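Portioning Sauce by Weight
Project report by Kadir Çınar and Ataberk Öztürkmen, 8 October 2022

For our project we studied how evenly a sauce can be portioned into small cups when it comes out of a squeeze bottle. The kitchen of Yurt, our student residence, gives every guest one cup of dressing, and the cups are often not equal. We wanted a simple method that a new helper can learn in one evening.

The work place needs few things: a squeeze bottle, a digital kitchen scale and small cups. We put brown kraft paper over the table — it is easy to change when it gets dirty.

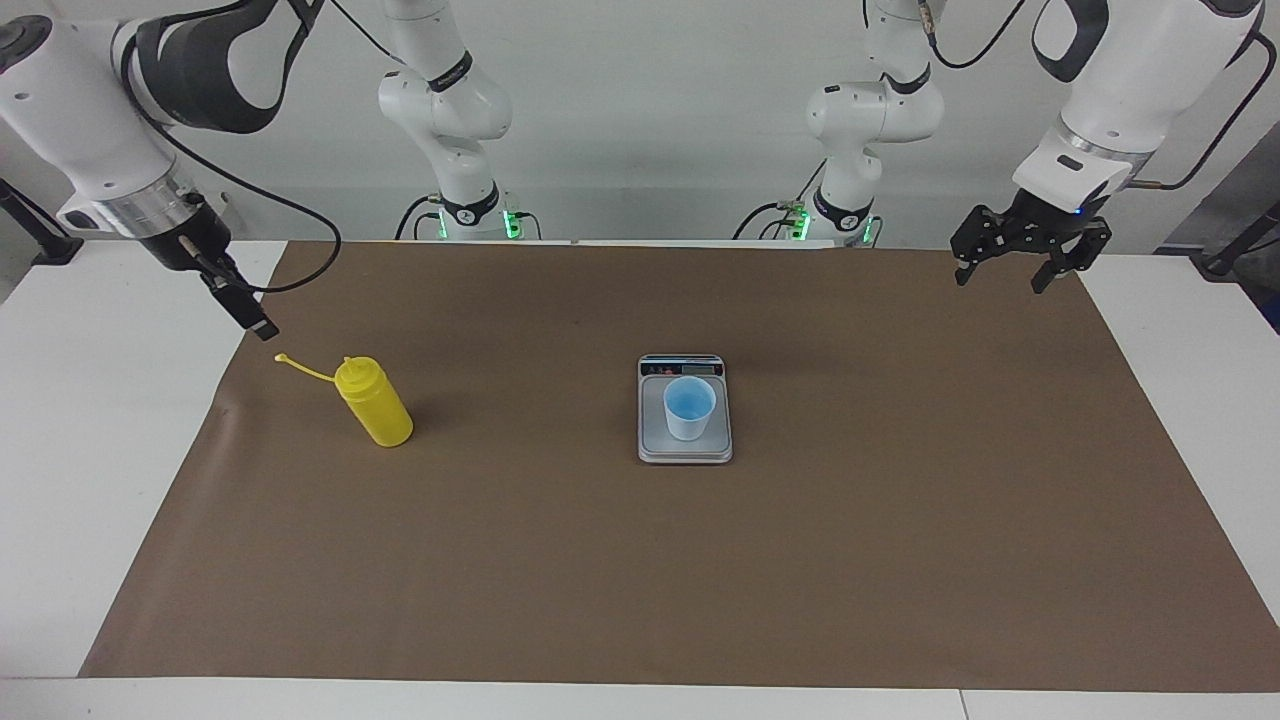 Why do we weigh the sauce and not measure it with a spoon?
Thick sauce stays on the spoon, so the amount in the cup is smaller than the amount we measured.

The cup is placed on the scale first and the scale is set to zero. Then the bottle is turned over and pressed slowly, with a short stop before the last drops. In the first trial we filled 9 cups and used 379 grams of sauce. The last 2 cups were the most difficult, as air came into the bottle and the sauce splashed. For the next trial we will fill the bottle again earlier.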